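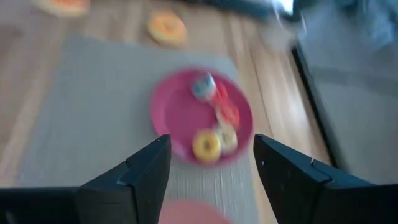 Chapter 7
Choosing a Two-Arm Tabletop Kit

Before a school or small lab buys a robot, someone has to decide what it will be used for. This chapter follows one such purchase. The Colham training center looked at two products, the Rultia bench kit and the Kederix lease plan, and tested both on the same job: sorting toy donuts onto plates.

The job sounds easy. A donut is light, round, and low, and a gripper that closes too high will miss it. A plate slides when a finger touches its rim. 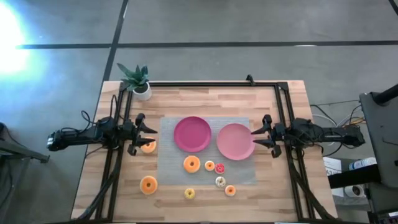

Roscoe Mahmoud, who ran the trials, allowed 60 runs per product and wrote down every dropped piece. He also kept track of setup time, spare parts, and how long the supplier took to answer a question. Buyers often skip these last items, and they matter more in the second year than in the first.

Section 7.1 covers reach and payload. Section 7.2 compares buying with leasing. The trial log is on page 29, and you will need it for the exercises.

Key terms: end effector, payload, workspace, duty cycle, service agreement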